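Idle arm weighting, part one

I said in January that I would write up the idle arm work when there was something to report. There is now a bit, so I'm putting it down before I forget which run was which.

The starting point was a complaint from Sarmīte Adomaitis. She had been watching the bin-loading policy all afternoon and said the arm that wasn't doing anything was the one that worried her. It drifted. It would creep in over the table while the other arm was placing something, stop, go back a little, then creep in again. It rarely hit anything, but you wouldn't want to put your hand near it.

I had assumed this was a training length problem and that it would go away with more steps. It didn't. So I went back and plotted the joint positions from the demonstrations, one arm at a time, and marked on each plot which arm was doing the work. The person demonstrating has a leader arm in each hand. When they concentrate on the left, the right hand sags or wanders, or gets ready early for the next pick. None of it is wrong, and you would never notice it watching a recording at normal speed. But the policy is asked to copy all of it, at the same weight as the movements that matter, and in a task like this one arm or the other is idle for a large share of the time.

What makes it worse is that the idle movement is close to unpredictable from the cameras. The same view of the table goes with a sagging right arm in one episode and a steady one in the next. The model either averages these or picks one, and when it picks one at each chunk boundary you get the creeping that Sarmīte saw.

The method is simple. For each timestep I work out an activity score for each arm, from the gripper state and from how far the arm travels in the next stretch of the episode. An arm that is holding something is always counted as active. An arm that is open and not going anywhere much gets a low score. The score then scales the loss on that arm's joints. It never goes down to zero. I tried zero first and the idle arm did whatever it liked, including one very fast swing that had Murray Trevaskis reaching for the stop button. With a small floor on the weight it still learns to stay roughly where people leave it, it just stops caring about the details.

I also smooth the score over time, so the weight rises before the arm starts its next pick. Without the smoothing the first part of the reach was learned badly. You could see it hesitate, go slightly high and then correct. This took me far too long to find, mostly because I was looking for the fault in the camera timing.

The code is in Girnance now, behind a flag that is off by default. Gentile, the older trainer, is unchanged and was the baseline for everything below.

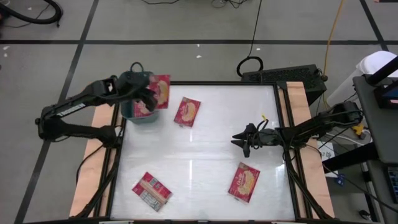
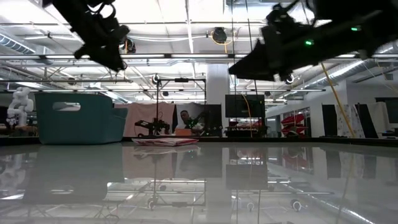 For the evaluation I wanted a task where the hand-over between busy and idle was obvious, and putting food packets in a bin does that well enough. Each packet is a one-handed job and the choice of arm depends mostly on where the packet lies. The moment I care about is the one where the left gripper has a red packet at the rim of the teal bin while the right arm sits on the opposite side with its fingers open and nothing in them. At that moment the left arm should get full weight and the right arm should get the floor, or near it, and when I checked the scores by hand at points like that they came out as they should. Where they come out wrong is when the idle arm has already begun moving across for its next packet. The travel term catches most of those cases and misses the slow ones.

Training used the same demonstrations for both versions, the same number of steps and 2 seeds each. I pooled the seeds for testing, which I know some people dislike. Each version then got 50 attempts. A failure was a packet dropped outside the bin, a grasp that never closed on anything, or either arm touching something it had no business touching.

Gentile failed 6 and Girnance failed 5. So on the number most people would ask for there is nothing in it, and I'm not going to pretend otherwise. If I ran the whole thing again it could easily go the other way.

The idle movement is a different matter. I measured total joint travel for whichever arm was scored as idle, and in the weighted version it dropped by enough that you can see it from across the room. The arm goes back after a place and stays back. Sarmīte watched a set without being told which version was running and picked the right one each time, although she did say the sound of the motors gave it away.

A few things I'm less sure about.

The glossy table surface bothers me. It is close to a mirror from low down, so the cameras see the bin and the grippers again, upside down. I had a theory that some of the drift came from the policy reacting to reflections of its own arm. I put a matt sheet over the table for a short test and the drift in the baseline looked the same, so I've dropped the theory for now. It was a very short test, though, and I would like to do it properly.

The travel window is tuned by hand. I picked a length that suited this task and have no reason to think it would suit folding, where both arms are holding cloth most of the time and the score ought to do nothing at all. Murray thinks the window should be learned. I think it should be left alone until there is a task that breaks it.

The other open question is whether it would be simpler to fix the demonstrations. You could ask people to park the idle arm, or have the leader lock itself when it isn't moving. We did try asking. Everyone agreed to do it and the plots looked the same as before. A locking leader is possible but it's a hardware job, and people at Kandimska who have used one told me it makes the two-handed parts feel stiff.

Next is the folding task, then the same comparison on the Zudcombe set, which was collected by different people on a different pair of arms. I've started converting it. The gripper values are stored the other way round from ours, so at the moment Girnance thinks every open hand is holding something – I'll sort that out first.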